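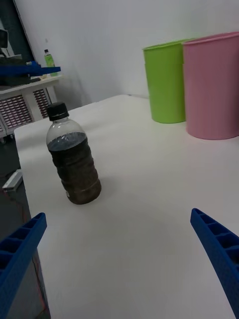
Forums > Benchtop and Mobile Manipulators > Upkeep and Repair > Soft fingers creeping on a bottle grasp

zikititz
Hi all, long-time reader, and I finally have something worth bothering you with. We run a two-armed cell at our Trevby site, blue ribbed fingers on both sides, and one of its regular chores is picking up a small plastic bottle with a black screw cap. Lately the right hand closes fine and then the bottle slowly creeps down as the arm lifts. The log says 27 drops out of 169 lifts, and most of those were on the right.

So far I have wiped the fingers down with plain water and a lint-free cloth, checked that the fingers sit square on the mount, and re-run the gripper homing. The homing helped for an afternoon and then we were right back where we started. Before I go and order new fingers (they are not cheap for us!) I'd love to hear what you would look at first.
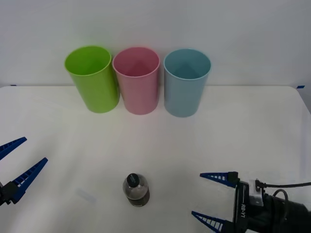 Both grippers open, bottle between them, cups along the wall. Right-hand mount is the one with the RB-Y1 lettering.

Kurgate_Els
Welcome out of the shadows! Els Verschueren here, I look after a couple of cells with similar fingers and have been through this more times than I'd like. My money is on the finger screws. Soft ribs flex on every grasp, and that works the screws at the base loose little by little, so the pair looks square when you check it open and then toes out under load. Back them out, clean the threads, a small dab of removable threadlocker, and snug them up evenly. Then home it again -- in that order, or you'll be homing to a crooked finger.

ambrose
I'd disagree with Els a bit, with all respect. If homing fixed it for an afternoon, I would look at the zero drifting before I took anything apart. Write down the closed position after homing, run it for 100 cycles with nothing in the hand, home it again and compare. If the number has moved, no amount of threadlocker is going to save you. Also, where on the bottle are you grabbing? Those molded ridges down on the body give the ribs something to sit against, and the rounded shoulder gives them nothing at all.

zikititz
Thank you both, this is so helpful. The grasp is on the lower part of the bottle, well under the shoulder, and the fingers do wrap in on both sides.
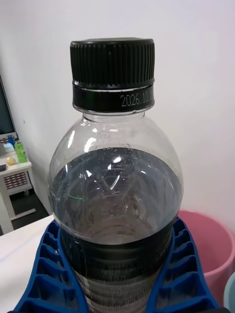 Re: Soft fingers creeping on a bottle grasp

Kurgate_Els
Your grasp height looks good to me, I'd leave it alone. Ambrose's empty-hand run is a fair idea and it costs you nothing but time, so do that first. I still say put a driver on those screws afterward!

Eun-seong Ra
Jumping in with one small thing -- check the cable at the right wrist as well. Ours had a loop that was a touch too short and it tugged at certain angles, and we spent most of September blaming the fingers for it.

zikititz
Did the empty run over lunch and the closed position came back the same, so that's a point for Els. One screw on the lower right finger took nearly half a turn. I'll look over the cable tomorrow and post the new lift log once I have a decent stretch of it.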